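Workshop notebook, July
Waterstone bench, second entry on the Pleklow plane irons 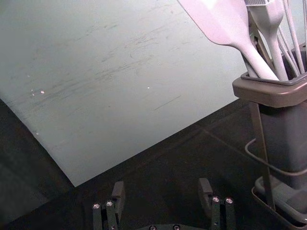 Started at 8:40. Picked up where I left off with the two irons from the Pleklow jack planes. The backs were flat enough by yesterday evening to stop fussing over them, so today was bevels.

The old bevels were ground at different angles, one close to 25 degrees and one a good deal steeper. Masanobu wants both at 25 so either one will drop into either plane. I took the steep one to the wheel first. Light passes, dipping between each. Got a little blue at one corner anyway — ground past it, lost maybe a hair of length. Should have dressed the wheel first. It was glazed and I knew it.

Moved to the coarse stone after that. The Krasniqi stone is dishing faster than the old one did. I checked it with the straightedge after the first iron and could see light under the middle. Flattened it on the plate, pencil grid, kept going until the grid was gone, then did it a second time to be sure. From now on flatten between irons. It takes five minutes and saves arguing with a hollow stone for an hour.

The Goltura guide will not hold the narrower iron square. It clamps fine and then creeps toward the left as you work, so the edge comes out skewed. I put a strip of masking tape on the jaw and it crept less. Kalliopi says she gave up on that guide years ago and does everything freehand. I tried freehand on the second iron and rounded the bevel near the heel. It will cut, but I don't like the look of it, and I'll go back over it.

Finished both on the 2,000 stone and then the strop. No finer stone today, the good one is still out on loan. Burr came off the first iron cleanly. On the second it kept folding over from side to side and I had to go back to the stone, very light strokes, alternating, before it let go.

Test cuts in pine end grain:
First iron: clean surface, no crumbling.
Second iron: clean on the right half, faint line on the left. There's a nick there I can feel with a fingernail and can't see without the loupe.

Tried the first iron in the longer plane on a cherry offcut. Took almost no setting up. Shavings full width once I'd moved the lateral lever over a touch. The chipbreaker needs work, though. It doesn't meet the back of the iron along its full width and shavings were packing in under it. Lap the underside before anything else.

Kalliopi asked whether we're staying with the Plulon honing oil for the oilstones. I said yes until this can is finished, then we can talk about it. It's thin, and it gets everywhere.

To do:
Dress the wheel.
Work the nick out of the second iron, fix the heel.
Lap chipbreaker, then recheck the fit.
Ask Masanobu if he wants a camber on either of these — he said "same as before" and I have no note of what before was.
Wipe both irons down with camellia oil before locking up.

Stopped at 12:15.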